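From: Berhanu Ayele
To: gripper-practice list
Subject: Re: Draft rules for hand-held gripper sessions, section 4

Hello everyone, and a special hello to the Durnbridge folks who just joined (welcome!).

Zinash Beyene wrote:
> Section 4 says to look over both fingers before each session.
> Do we also need a rule about what is being handled? Our people in
> Pornmont treat a box and a plastic sheet just the same.

Zinash, I'm so glad you brought this up, and yes, I think we do. I'd like 4.2 to say that torn cardboard is fine to use, but the tear goes in the session notes, with a word on which side it's on. Mesfin and I went back and forth on this over far too much coffee, and we both landed there.

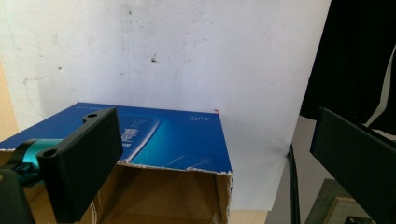
Box with a torn front edge, between the fingers

Film and thin sheet want their own paragraph, 4.3. They bend, they come right up close to the lens, and they can fill most of the view. My wording so far is "Keep at least one finger in view whenever sheet is handled, and mark any clip with a bright spot of light on the material." Princess would like "both fingers", and I could be talked into it, though it may be a lot to ask with the bigger sheets.
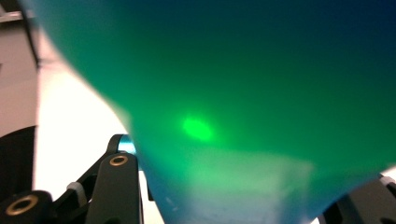
Green plastic sheet at the gripper, with a bright spot

Shewit has gone through 346 of the old Utville clips against the draft and found 11 that would need a note under 4.3, so I don't believe we're making a mountain of work for anybody. Please send me your changes, even the tiny ones (I do love a good comma argument), and I'll put out a clean copy in May.

Warmly,
Berhanu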